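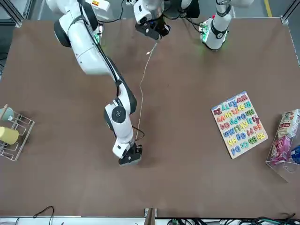

Nele Mertens
25/03/2024

Spent the day driving two arms by remote control. We're up to 558 recorded runs on the tabletop set. Some notes while I still remember them.

The job is plain pick and place. You hold the controls, move the arm to the thing, close the gripper, carry it, let go. The arm saves every joint position along the way and the model trains on that.

Slow is fine. Stopping is bad. If I stop halfway to think, the pause goes into the recording and the model learns to pause there too. I now plan the whole move before I touch the controls.

The alphabet puzzle is the hardest thing on the table for me. The letters are upside down from where the camera is, and I drive from the camera view. I went for the p twice when I wanted the d.

Heino Jõgi asked why we don't just move the arms by hand. We did, in January. It's easier to feel contact that way, but your own hands and sleeves end up in the video, and the robot won't have those when it runs alone.

Watch the cables. One hangs off the left gripper and lies across the table toward the other arm's wrist. I keep the right arm low and bring it in from the side. Hefin Meredith goes over the top. Both work, but pick one way and stay with it for the whole batch.

I throw out a run if I bump the rack or the snack holder, even when the object gets where it should. Nerys Jenkins keeps those and tags them as recoveries. We haven't settled that one.

My limit is around two hours at the controls. After that my grabs get sloppy and it shows in the data.

Next batch is both arms together, handing a block from one gripper to the other. Will post how the first runs go.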